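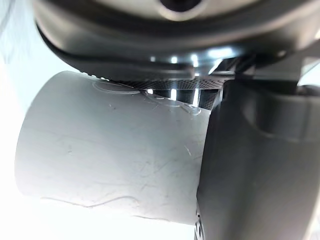 自己在家搭一台小型机械臂，最该先花时间的是哪一块？

先把夹爪和底座弄稳，再去碰软件。底座一晃，后面所有的标定都要重来；夹爪松紧不准，程序写得再漂亮也是白写。

上面这一问一答我在Okbridge工坊的留言本上已经写过好几遍了，干脆放在这期最前面，省得大家再翻。下面是这两个多星期的进展，写得有点长，泡杯茶慢慢看吧！

先说Jono。新来的朋友可能不知道，Jono是我给这台臂起的项目名，没什么讲究，就是当时建文件夹的时候随手敲的四个字母，后来配置文件、零件袋、线缆标签上全都写了它，想改也来不及了。上一期我写到底座换了厚板，这期的活儿基本都在手腕往前那一截：夹爪、夹垫、腕上的小相机，还有那几根怎么走都别扭的线。

底座先交代一句。厚板换上去以后确实稳多了，四个角的螺丝我都加了防松垫圈，拧到底再回四分之一圈，然后用手推大臂试。以前一推，末端能晃出肉眼看得见的幅度，现在要把脸贴过去才看得到。工坊那张长桌本身也有点软，谁在另一头锯东西，这头就跟着抖，所以我后来学乖了，标定都挑旁边没人开机器的时段做。（如果你家里是那种空心的桌板，建议在下面再垫一块实心的，别问我怎么知道的。）

然后是夹爪。这次用的是两指的，手指宽宽的一大片，深灰色，靠近根部那里有一块黑色的夹垫，表面是细密的网格纹。我一开始很不待见这块垫子，觉得指头那么宽，东西夹在指面中间不就好了，要它干嘛。后来试着夹圆的东西，想法就变了。圆筒这种形状很讨厌，指面一合，它就想往外滚，哪怕只差一点点没对正，也会慢慢转过去。有了那点纹路顶着，它至少不会说走就走。

夹圆筒我前前后后试了好多回，总结下来有几个地方特别影响结果，不分先后地写一下。

一个是靠近的角度。我原来让手腕直直地落下去，到位了再合爪，看起来很干脆，可是只要物体摆得稍微歪一点，先碰到的那根手指就会把它推走。现在改成落到一半先停一下，让腕部转到跟圆筒的轴线对齐，再走剩下的行程。多花的时间很少，成功的次数明显多了。

另一个是合爪的速度。控制器里默认的速度对方块挺合适，对圆的就太急了。我把最后那一段单独拆出来，降到默认值的一小截，手指像是在慢慢地摸过去，碰到了再加力。听着很肉麻，看着也确实有点肉麻，不过真的好用！

再就是力度上限。这个数我来回改，最后停在54。控制器里的这个值没有单位，说明书也只写了范围，没写对应多大的力，所以我的54搬到你的机器上大概率不合适，请千万别照抄。我的办法很土：从很低的值开始往上加，每次加一点，夹起来、抬高、左右转腕，掉了就再加，直到不掉为止，然后再往上留一点余量。薄壁的塑料件要格外小心，有一回我加过了头，壁上压出一道印子，心疼了一下午。

说到控制器，这次是从Lorente订的，连电源和一包接插件一共794块。比我原先的预算多，主要多在那包接插件上，我本来以为手头的旧插头能凑合，结果针距对不上，硬塞只会塞坏。到货之后先空载跑了一晚上，没接电机，就看它发不发热、断不断线。我知道很多人收到新板子就忍不住立刻接上去跑，我以前也这样，烧过一块以后就不这样了。

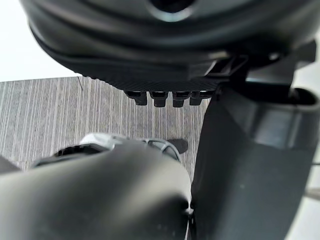
线的问题比我想的麻烦。腕部要走电机线、相机线，还有一根给限位用的细线，三根捆在一起，手腕一转就互相较劲。我先试了螺旋套管，好看是好看，可是太硬，转到头的时候会把相机的插头往外拽。后来拆了套管，改用软的编织网，只在两头扎紧，中间留出一段松的弧。弧要留多大，得让手腕从一头转到另一头亲自走一遍，走到最极限的那个姿势时线还是松的，那就对了。扎带的头记得剪平，我手背上现在还有两道划痕。

相机装在腕上，朝着手指那边看。好处是手到哪里它就看到哪里，不用另外架支架；麻烦是它离得太近，夹爪自己的外壳和手指就占掉一大块画面，真正留给物体的地方没多少。所以我写识别的时候做了一件很笨的事：先让夹爪张开、合上各拍几张，把永远是自己身体的那部分圈出来，识别的时候一律不看。一开始没做这一步，程序三天两头把手指当成要抓的东西，一本正经地去抓自己，旁边的人看得很开心，我看得很想关机。

圈的时候要留意，手指张开和合拢时遮住的范围差得很远。我现在存了两份遮罩，按手指当前的开度来切换，中间的开度就取大的那份。粗糙了点，但够用。有空的话我想改成随开度连续变化，估计要等到8月，手上还有别的活。

形状规整的东西识别起来都还行，让我头疼的是那种带镂空的小件。实心的一块，轮廓就是轮廓；镂空的呢，桌面从洞里透出来，桌面要是还有条纹，程序就会把一个物体看成好几块碎的。我试过把小洞填上再找外轮廓，大部分时候能救回来。还有一个偷懒的法子，就是在桌上铺一张纯色的布，立竿见影。可是我又不甘心，总觉得铺了布就等于认输了，所以现在是调试的时候铺，正式跑的时候撤，撤了以后成功率掉下来，再继续改。我知道有点跟自己过不去……

抓镂空件还有另一层麻烦，就是指面不一定压在实的地方。压在细筋上，力稍微大一点它就弯，弯了就滑。目前我的做法是让程序在几个候选位置里优先选材料多的那一侧，选不出来就干脆不抓，退回去换个角度再看一眼。宁可多看一眼。

顺便讲讲标定的流程，因为好几位读者来信都问到了。我用的是最普通的办法，打印一张棋盘格，贴在平板上，让手腕带着相机从不同的角度去看，每个姿势存一张图和一组关节角，最后一起算。纸一定要贴平，我第一次用胶水贴，干了以后起了一个小鼓包，算出来的结果怎么看怎么怪，折腾到半夜才想起来用尺子去量那张纸。姿势要散开，别偷懒在同一个高度转圈圈，高的低的、斜着看的都要有。我这回存了68组，筛掉糊的和棋盘没拍全的，剩下的用着挺好，末端的偏差终于小到我愿意让它去碰薄的东西了。

算完以后别急着庆祝，找一个尖头的东西立在桌上，让夹爪从几个不同的方向去指它，看看每次是不是指到同一个点。这个测试特别朴素，可它比屏幕上那个误差数字诚实。我有一版数字漂亮得不得了，一指，全偏到同一边去了，查下来是相机的固定座没有拧紧，标定的过程中它自己悄悄歪了一点。所以那颗螺丝我现在点了一滴螺纹胶。

再说软件。动作脚本我都整理进了Driltby，就是我写的那个小工具，原来只是用来记关节角的，越加越多，现在能录姿势、回放、改速度，还能把每次抓取的结果存成一行记录。界面还是很丑，按钮上的字有的中文有的英文，全看我当天的心情。这一版加了一个我自己最想要的功能：中途暂停以后可以从当前姿势继续，不用回到起点重跑。之前每次停下来看一眼线有没有绞住，就要从头等一遍，烦死了。

记录这件事我想多啰嗦两句。以前我调参数全凭脑子记，改了什么、结果怎么样，过两天就糊涂了，同一个错误的值能试三遍。现在每跑一次就自动写一行，参数、物体、抓到没抓到，再加一句我手打的备注。备注大多是“又滚了”“线碰到桌沿”“不知道为什么好了”这种话，可是回头翻的时候，恰恰是这些废话最有用。

还有个小教训。手指合拢到底的那个位置，每次断电重启以后最好重新找一次零。我偷懒跳过了几天，结果开度一点一点地飘，程序以为手指还差着一条缝，电机却已经在使劲顶了，发出那种闷闷的嗡嗡声。听到这种声音请立刻松开，别等。我后来把找零写进了开机流程，不找完就不让动，对自己狠一点。

接下来打算做的事：给夹垫试几种不同的材料，硅胶片、薄橡胶，还有工坊抽屉里剩下的一小卷防滑贴；把那两份遮罩合成一份；再就是给急停按钮换一个大的，现在那个太小了，慌起来根本摸不准。急停其实应该排在最前面，我写到这里才意识到，今晚就先换它。

想来看的话，Okbridge工坊晚饭以后一般都亮着灯，我多半在靠窗那张桌子。手边有什么形状古怪、摔了也不心疼的小东西，欢迎带来给Jono试试，镂空的、细长的、表面滑溜溜的都行，玻璃的就算了。Driltby的新脚本我放在工坊的共享文件夹里，用之前先把速度改低，手放在急停旁边，然后再按开始。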